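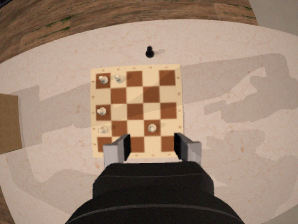 ## Keeping a small chess arm happy on the kitchen table

I've had my Clinov arm playing on the little five-by-five board since January, and I get asked the same things over and over by people who've bought one and found it flinging pawns into the fruit bowl. So these are my notes on setting one up and looking after it, in the order I'd do them if I were starting again (I did them in a completely different order, with a lot more swearing).

### Get the board sorted before you touch the arm

I always start in the simulator. It's free, nothing gets scratched, and I can slide the board about until the gripper reaches the far row without looking as if it's straining. Mine ended up a touch left of centre, and ever so slightly turned, which would drive a proper chess player up the wall. The arm doesn't mind a bit, as long as it knows the angle!

On the real table I then do this:

- Wipe the tabletop and the underside of the board. One toast crumb under a corner is enough to rock it.
- Put a square of non-slip drawer liner underneath, cut smaller than the board so it doesn't peep out.
- Mark the corners of the board on the table with low-tack tape, so it can be lifted off for tea and put back in the same place.
- Touch the gripper down gently at each corner square and save the position. Don't be tempted to do two and let the software guess the rest. I was, and it guessed badly.

Save the corner positions under a new name every time. My best set is still called 1435 because that was the time on the oven clock, and I go back to it whenever I've made a mess of things.

### Clean the pads, and then clean them again

If I could only pass on one tip it would be this one. The black pads on the inside of the fingers do all the holding, and they pick up everything: flour, hand cream, dust, whatever's on the pieces. When mine starts dropping things I don't even open the laptop any more, I just get a cloth.

Warm water with a drop of washing-up liquid, wrung out nearly dry, then a second cloth with plain water, then leave them alone until they're properly dry. No furniture polish anywhere near them. I once did the table with a spray polish while the arm was parked and had a whole evening of pieces shooting out of the fingers like wet soap.

While you're there, look at the edges of the pads. If one has started lifting, press it flat and see whether it stays. If it comes up again, replace both. I've tried swapping just the tatty one and the grip was lopsided, so the piece twisted as it came up and went down on its side. I get spares from Wokport and peel the old ones off with a plastic scraper (an old loyalty card does nicely).

### Set the grip by feel

The speed slider on mine goes up to 100 and I leave it at 80 for moving across empty table, but it comes right down for closing on a piece. For the force I started at 18 and it's still there. Your number will be different, so don't copy mine! Close on a piece, lift it, and give it a little waggle with your finger. If it swings, go up a notch. If the fingers flex or the piece squirts upwards, come down.

Pawn-shaped pieces with a small round head and a narrow neck are the awkward ones. I aim for the neck, just under the head, and I come straight down from well above it. Coming in at a slant is how you knock over the neighbours, and when two pieces are standing side by side there isn't much room for the fingers. Open only as wide as you need for that piece. I used to open fully every time and couldn't work out why the piece next door kept wandering off.

### Pick a parking spot for taken pieces

I put mine beyond the far edge of the board, straight on the tabletop. It's out of the way of the fingers when they come in from my side, and I can see from my chair what's been taken. Give the table its own height setting, by the way. It's lower than the top of the board, and if you use the board height the arm lets go early and the piece lands with a clonk and rolls.

### Mind your light

The Hailu camera I use sits up high looking down, and it's a fusspot about shadows. A pale piece on a cream square is hard enough to spot as it is, and a big soft shadow across the corner of the board makes it worse. I draw the blind and turn on the ceiling light, and I move the lamp on the dresser so it isn't shining across the table. Then I take a test picture with the board set out. If I have to squint to find the piece on the pale square, the camera will struggle too.

### The odd jobs

Every fortnight or so I park the arm, switch it off at the wall, and go over the finger screws with the little key that came in the box. Snug, no gorilla stuff. I run a soft paintbrush (a clean one!) down the seams of the housing, where the dust settles, and check the cable hasn't got itself pinched behind the table leg.

If there's a tick or a click when the fingers close, take the fingers off and look for grit on the slides. Mine had a grain of rice. I put a tiny smear of Drorala grease on afterwards and wiped most of it off again, keeping it well clear of the pads. Then I redid the four corners, which you should do any time the fingers have been off, even if they look as though they've gone back in exactly the same place.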